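Setting sag on a road bike shock and fork - the quick way

Updated 26/07/2024, fixed the bit on rear preload direction, I had it backwards. Sorry.

This is for anybody who just put a Plidska shock on the back, or cartridges in the front, and wants it close before the first ride. Works for stock stuff too. Won't cover revalving or any of that. Just sag, then a baseline for the clickers.

## What you need

- Metric tape measure, the stiff kind
- Painter's tape and a pen
- Zip tie for the fork
- C-spanner that fits your collar (the Cliren one is fine, the cheap stamped ones slip and chew up the notches)
- Two helpers. One can work if the bike's leaning on a wall but you'll be swearing
- Your riding gear. All of it, boots and helmet too

Tire pressures first. Set them cold, then leave them alone. Half a tank of gas.

## Rear

Pick a spot on the tail straight up from the axle. Tape, pen mark. Measure from axle to mark every time, same line, same person holding the tape.

1. Get the wheel off the ground. Side stand trick works - one person pulls the bike over onto the stand till the rear lifts. Don't use a paddock stand under the swingarm, it loads the shock and the number is junk. Write down the measurement. That's L1.
2. Bike on its wheels, upright, nobody on it. Bounce the seat, let it settle, measure. L2.
3. You on it, full gear, feet on the pegs, normal riding position. Not sitting bolt upright. One helper holds the front end steady, the other pushes down on the tail, lets it come up slow, measures. Then lift the tail, let it down slow, measure again. Average the pair. L3.

Rider sag is L1 minus L3. Free sag is L1 minus L2.

For street I go a bit softer than the book, for track days a bit firmer. Your manual has a range, stay inside it to begin with. If you're outside it, preload.

More preload = less sag. Collar goes down against the spring. Clean the threads first, toothbrush and a shot of Alladow spray, or you'll gall them. Back off the lock ring, turn the collar 2 full turns, snug the ring, measure again. Don't try to guess it in one go.

If rider sag is right but free sag is nothing, the bike's topping out and the spring is too soft for you. Yeah, that sounds backwards. You cranked in a pile of preload to hold your weight up. Go up a rate. Tons of free sag with good rider sag, the spring's too stiff.

## Front

Same idea. Zip tie round the stanchion, snug but it should slide. Upside-down fork, put it on the chrome part just by the dust seal, same deal.

Front wheel off the ground, fork fully extended, measure the exposed tube from seal to casting. Then get on, get held, settle it, measure again. Do the push down / pull up thing here too. Seal drag is worse at the front so the two numbers will be further apart. If they're miles apart, something's binding. Check the axle pinch bolts and that the legs are lined up before you blame the seals.

Both legs get the same preload. Count turns from all the way out and write it on the tape.

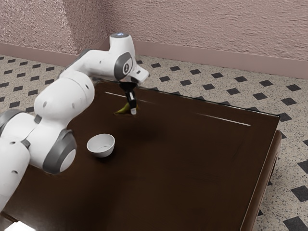 ## Clickers

Once sag's done, baseline the damping. Turn each adjuster in till it stops. Gently!! It's a needle, you can wreck the seat. Then count back out to the maker's number. Always count from full in. On my Yu rear that's a knob for rebound and a screw for compression, yours might be different.

Go ride a road you know. Then:

- Wallows or pogos after a bump: rebound in 2 clicks
- Packs down, gets harsher over a string of bumps: rebound out 2 clicks
- Sharp hit on small stuff: compression out
- Dives hard on the brakes: compression in, but check front sag again before you go chasing it

One change at a time, one end at a time. After 3 changes that made it worse, go back to baseline and start over - much quicker than trying to remember wich way you went.

Write it all down. Date, tires, pressures, clicks, sag both ends. I keep mine on a card under the seat.

Recheck sag after the first couple hundred miles, new springs settle a little. And retorque the lock ring while your down there.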